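Session 6: Reading the furniture survey with a cold eye

The reading for this session is the Sidley paper on how people pick tables and desks for the home. It gets quoted a lot in trade blogs, usually by someone selling a table. Read the methods pages before the results, please, and bring a pencil.

The claim is that buyers prefer light wood to dark wood "when given a free choice." The sample was 2,412 people, and that number tends to end the discussion. It shouldn't. All of them were signed up through the Fanduner mailing list, so they had already bought furniture from one shop, online, and had agreed to get mail about it. A big sample drawn from a narrow pool is still a narrow sample.

Then look at the choice itself. People were shown 7 finishes on a screen. Five of them were pale. If you pick at random from that set you will mostly land on something pale, and the paper never compares its result with that baseline. Sille Holst raised this in her review and got a two-line reply about "market realism." I don't know what that means and I suspect the authors don't either.
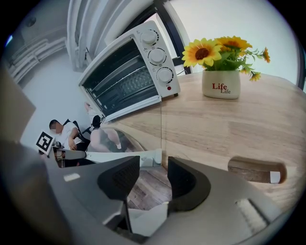

What would a fair test of preference look like? Equal numbers of light and dark finishes, shown in mixed order, to people who were not all found through the same seller.

Even then you would only have stated preference. Ívar Kárason's follow-up went back to 32 of the original buyers and asked what they had bought since. He got very few clear answers, and to his credit he says so. The Lykkegaard summary of his work leaves that part out and calls the finding "confirmed" – read the two side by side and mark where the wording changes.

A word on the price question (page 6 of the paper). People were asked if they would pay more for the finish they liked. Most said they would. Saying so costs nothing, and no prices were shown.

For next time: read the Boletti chapter on question wording and rewrite two of the Sidley questions so that they don't lean toward an answer. Keep them short. If your version needs a footnote, start over.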